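Drostimdale Demonstration Set: Frequently Asked Questions

Maintained by Denise Holroyd and Wenceslao Contreras. Last revised in July.

What counts as one example?
One continuous recording, from the moment the operator presses start until the gripper is open and clear of the work. Pauses stay in. If the operator restarts, the recording is a new example.

How many examples are in the current release?
1,479, after review. Rejected recordings are kept in a separate folder and are not used for training.

Who rejects a recording, and on what grounds?
Two reviewers look at each one. Grounds are dropped images, a missing joint log, or a clock offset of more than 3 milliseconds between the two. A clumsy motion is not grounds for rejection. Disagreements go to Maricruz Quintero.

Do failed attempts go into the set?
Yes, with the outcome field set to "fail". The Givis trainer skips them by default; change the filter in the settings file to include them.

How many recordings does an operator make in a session?
20 at most. Operators then stop for a break and the camera mount is checked before the next session.

Are the marker positions supplied to the model?
No. Marker poses are stored in their own table and used for checking and alignment. The model receives the wrist camera images and the joint readings only.

Some marker images are soft. Is that a fault?
Usually no. Markers go out of focus at short range or blur during fast motion. The pose table carries a confidence value for each image, and low values should be dropped before alignment.

Can I add recordings from another arm?
Only if the wrist camera has been calibrated with the Ferkari procedure. Send the calibration file to Emiko Kamata before uploading anything.

What do the wrist camera images look like?
Samples from one session follow.

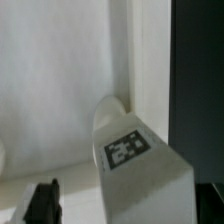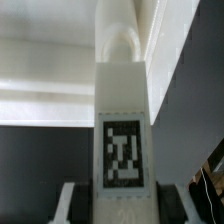
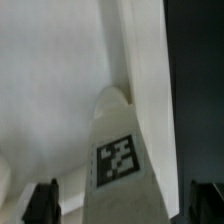

Wrist camera views, each with a square black-and-white marker visible.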